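# Chapter 2: The To-Do List and Its Cousins

Few tools are as cheap or as useful as a list, and I love them all: shopping lists, packing lists, the long muddle on the back of an envelope. This chapter looks at how lists grow, and at what to do once they get too big to read over a cup of tea.

Catinca Oprea, who ran the front desk at Wimetti, once kept a single list with 41 jobs on it. She rewrote it every morning (by hand!) and still missed things, so we shall begin with her page and pull it apart. 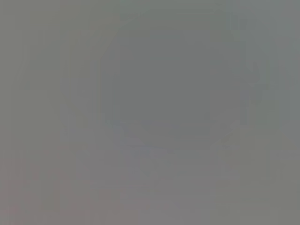
Sorting comes before ranking. Read the whole list through and put each job under a heading, such as calls, errands or waiting for a reply. Some groups will stand out straight away, while others are like the rounded patch in the picture, only slightly darker than what surrounds it and soft at the sides. Give those a heading too, in pencil, and carry on.

Exercise 2.1 uses Catinca's list in full. You will need two sheets of paper and a rubber.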